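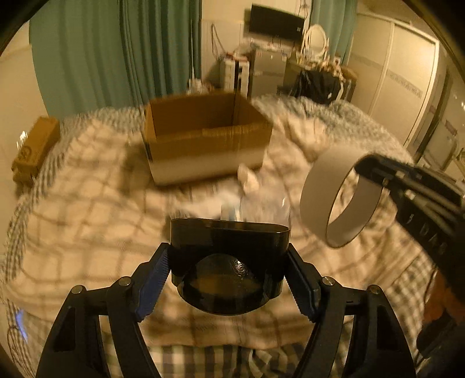
Pressemitteilung

Rinham, 7.9.22

Ein Zimmer, ein Bett, ein leerer Karton: Plindel startet in Rinham die Herbstwochen für kleine Umzüge

Wer schon einmal ein einzelnes Zimmer ausgeräumt hat, kennt das Gefühl. Man denkt, das bisschen Kram sei an einem Nachmittag verpackt, und dann sitzt man abends um zehn immer noch auf der Bettkante, hat eine Rolle Klebeband in der Hand und fragt sich, wohin mit der Fernbedienung, dem Ladekabel und den vielen Kleinigkeiten, die sich im Laufe der Monate im Regal angesammelt haben. Für alle, denen das in diesem Herbst bevorsteht, hat der Pack- und Ordnungsdienst Plindel ein Angebot zusammengestellt, das noch im September beginnt und sich ausdrücklich an Menschen richtet, die keinen ganzen Haushalt bewegen, sondern eben ein Zimmer.

Die Herbstwochen für kleine Umzüge finden gemeinsam mit dem Wohnhaus Flaltonus statt, in dem Auszubildende, Studierende und Berufspendler möbliert wohnen. Im vergangenen Jahr wurden dort 943 Kartons ausgegeben, und viele davon kamen ungefaltet und unbenutzt wieder zurück, während gleichzeitig auf den Fluren Tüten und Taschen standen, aus denen oben die Hälfte wieder herausfiel. Das hat uns nachdenklich gemacht, und wir haben in den Sommermonaten viele schöne und manchmal auch sehr lustige Gespräche mit den Bewohnerinnen und Bewohnern geführt, wie man ihnen das Packen ein wenig leichter machen könnte.

Im Mittelpunkt steht das Bett

Die Antwort, auf die wir immer wieder gekommen sind, steht in jedem dieser Zimmer: das Bett. Es ist in einem kleinen Raum meistens die größte freie Fläche, man kommt gut heran, und nichts rollt so leicht davon wie auf einer Tischplatte. Eine Decke darüber, ein offener Karton in die Mitte, und schon hat man einen Arbeitsplatz. Dass die Decke dabei Falten wirft, stört überhaupt nicht, sie ist ja zum Arbeiten da und darf hinterher gern in die Wäsche oder als Polster mit in den letzten Karton.

„Ich sage den Leuten immer, stellt den ersten Karton aufs Bett, bevor ihr irgendetwas aus dem Regal nehmt“, erzählt Senga Pollock, Leiterin der Packberatung bei Plindel. „Wenn er erst einmal dasteht, greift man fast von selbst nach den Dingen, die hineinsollen. Und wenn man mit dem großen Karton nicht anfangen mag, nimmt man eben einen kleinen und fängt mit dem Nachttisch an, das ist genauso gut und macht oft sogar mehr Freude!“

Beim Packen selbst wird in zwei Richtungen gearbeitet: Was mitkommt, wandert in den Karton, was weg darf, bleibt daneben liegen, bis eine Runde fertig ist. Leere Flaschen, zerknülltes Papier, alte Tüten und die Reste vom Klebeband werden nach jeder Runde eingesammelt. So bleibt die Fläche überschaubar, und am Ende des Tages kann man, was uns wirklich am Herzen liegt, wieder in diesem Bett schlafen.

Was die Beratung umfasst

Gebucht werden kann ein Zimmertermin von zwei Stunden. Eine Beraterin oder ein Berater kommt vorbei, bringt Kartons in mehreren Größen mit und packt gemeinsam mit der Bewohnerin oder dem Bewohner die erste Ecke des Zimmers, meistens das offene Regal, vor dem sich die meisten am längsten drücken. Danach wird besprochen, wie es weitergeht, und eine Packliste bleibt im Zimmer.

Besonders viele Fragen bekommen wir erfahrungsgemäß zu drei Stellen:

Kabel. Am Fernseher an der Wand hängt oft mehr, als man selbst angeschlossen hat. Wir empfehlen, jedes eigene Kabel einzeln herauszuziehen, aufzuwickeln und mit einem Streifen Papier zu beschriften. Was zur Ausstattung des Zimmers gehört, bleibt hängen.

Minikühlschrank. Bitte am Vortag ausräumen und abschalten, die Tür einen Spalt offen lassen und ein Handtuch davorlegen. Der Kühlschrank selbst wird im Flaltonus nicht mitgenommen, die halbe Zitrone darin sehr gern.

Vorhänge. Sie bleiben an der Stange. Wer eigene aufgehängt hat, nimmt sie zuletzt ab und kann sie wunderbar um Bilderrahmen oder Lampen wickeln.

Kartons, die wiederkommen

Die Kartons stammen zum großen Teil aus dem Rücklauf der Papierhandlung Cruickshank, mit der Plindel seit dem Frühjahr zusammenarbeitet. 2.743 gebrauchte Kartons liegen für die Herbstwochen bereit, nach Größe sortiert und auf feste Böden geprüft. Dass auf dem einen oder anderen noch ein altes Firmenzeichen zu sehen ist, finden wir eher charmant. Leere Kartons können nach dem Auspacken bei Cruickshank wieder abgegeben werden, auch wenn die Laschen inzwischen ein bisschen müde geworden sind.

„Wir haben früher so viel Pappe zerschnitten, die noch völlig in Ordnung war“, sagt Senga Pollock. „Jetzt sehe ich manchmal einen Karton zum dritten Mal und freue mich richtig, wie über einen alten Bekannten.“

Anmeldung und Preise

Ein Zimmertermin kostet 26 Euro, die Kartons sind darin enthalten. Für die Herbstwochen stehen 527 Termine zur Verfügung, vormittags wie abends, damit auch Berufstätige und Menschen mit Schichtdienst zum Zug kommen. Die Anmeldung ist am Empfang des Flaltonus und im Ladengeschäft von Plindel in Rinham möglich. Wer nicht im Flaltonus wohnt, ist ebenso herzlich willkommen, sofern das Zimmer im Stadtgebiet liegt.

Wir bitten darum, zum Termin eine Decke oder ein Laken bereitzuhalten, mit dem das Bett abgedeckt werden kann, und einen Stift, der auf Pappe schreibt. Aufräumen muss vorher wirklich niemand. Im Gegenteil, ein Zimmer, in dem noch alles an seinem Platz oder auch neben seinem Platz liegt, ist uns am liebsten.

Über Plindel

Plindel berät und unterstützt Privatleute in Rinham und Umgebung beim Packen, Sortieren und Einrichten kleiner Wohnräume. Zum Angebot gehören Zimmertermine, Packkurse und der Verleih von Kisten und Tragegurten.

Pressekontakt

Plindel, Packberatung
Senga Pollock
Rinham

Abdruck honorarfrei, wir freuen uns über einen Beleg.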